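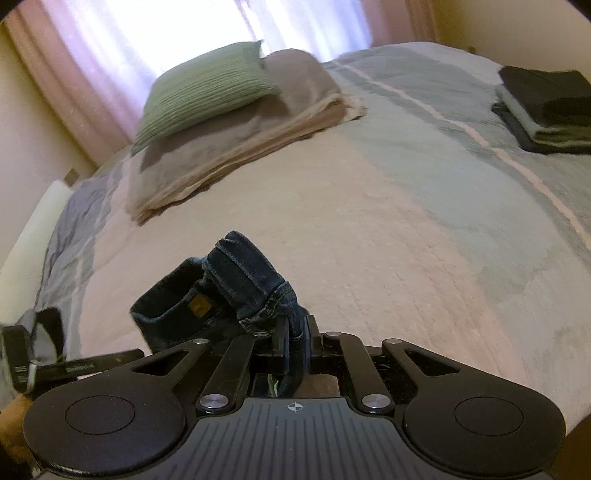
The Gevlow quilted bedspread is a single-layer cover for people who want one thing on the bed and no comforter underneath. It has a cotton face, a cotton back and a thin cotton fill, stitched through all three. The fill is light, so it lies close to the mattress and hangs down the sides under its own weight. It is meant to be used as well as looked at, and a pair of jeans can go on top of it without harm. Faint stitching lines and small puckers in the broad peach-beige section are typical of a cover of this type, and you can expect more of them after the first few washes as the cotton draws in. If you like a perfectly flat surface, look at our woven blankets.

Colors and pattern

We sell the Gevlow in two patterns. Dita is a patchwork print in peach-beige, gray-green and blue-gray. Feltum is a solid color with the same stitching, sold in oat or slate. The Dita print has soft, uneven edges between some of its color areas. Svenja Lanz drew it with a dry brush, and we kept the brush marks when the design went to print. No two bedspreads line up in exactly the same way at the hem, so if you order a pair for twin beds, tell us in the order notes and we will try to match them. We can't promise it.

Screens show the gray-green darker than it is. A swatch card costs $3 and the amount comes off your order if you buy.

Sizes

Twin, full, queen and king. The drop is 15 inches on each side for every size, measured on a mattress of standard depth. On a deep mattress or one with a topper, go up a size. The king will reach the floor on most low platform beds, and some people like that and some don't.

Pillow shams are sold separately. They come in the solid Feltum colors only, with an envelope closing at the back and no zipper. A contrasting cushion works better with Dita than another print.

Washing and drying

Machine wash in cold or warm water on a gentle cycle. Wash it alone the first time. The twin and full fit in an ordinary home washer. The queen fits in most. For the king, use a large front loader or take it to a laundromat — a packed drum will leave soap in the fill and it takes a second rinse to get it out.

Tumble dry on low and take it out while the seams are still a little damp. Hang it over a rail or spread it on the bed to finish. Do not iron the patchwork. Pressing flattens the fill along the stitching and it won't come back up.

Do not dry clean. Do not use bleach or a stain stick with bleach in it. For a small spot, use plain dish soap and a cloth, and work from the outside in.

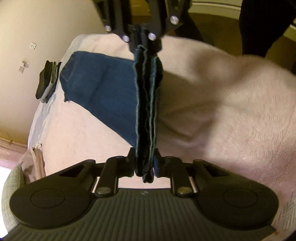

Dye transfer is the most common problem customers write to us about, and it almost always comes from other clothing. The light sections of Dita will pick up color from anything that sheds it, most of all when there is moisture involved. Dark blue denim like this is the usual source, and the folds can hold a deeper indigo than the outside of the cloth. Wash new jeans on their own a few times before they share a load with the bedspread, and don't leave damp ones lying on it. If you do get a blue mark, rinse it in cold water right away and keep it out of the dryer until it is gone. Heat sets the color.

Oxygen-based whitener is fine on Feltum oat. On Dita, test it on the back near the hem first.

Wear and repair

The first place to wear is the hem at the foot of the bed, followed by whatever spot the dog picks. Loose stitches in the quilting can be tied off and buried with an ordinary needle. Each bedspread ships with a card of matching thread and a 3-inch square of the face fabric for patching.

We also take repairs by mail. Siobhán Keogh handles these and will send you a price after she sees a photo. Allow a few weeks, longer in October when everyone gets their bedding out. Please wash the bedspread before you send it.

Customer notes

"Bought the full for a guest room and ended up moving it to ours. Lighter than I expected but warm enough with a sheet until the real cold." — Ebuka Akinola

"Print is nice. The green came out paler than on my laptop, so do get the swatch. Shrank a little in length, nothing in width." — Cirilo Varela

"I have washed mine more times than I can say and the binding is still on. Wish it came with shams in the print." — Svitlana Skoryk

Ordering and returns

Orders placed before 3 p.m. leave the same working day. You have 43 days to send back an unwashed bedspread in its cotton bag. Washed items can be exchanged only if there is a fault in the sewing. Swatch cards are not returnable.

The Dita print is made in runs of 500. When a size sells out, the page will show it as waiting, and you can leave an email address to hear when the next run is in. Feltum is kept in stock all year.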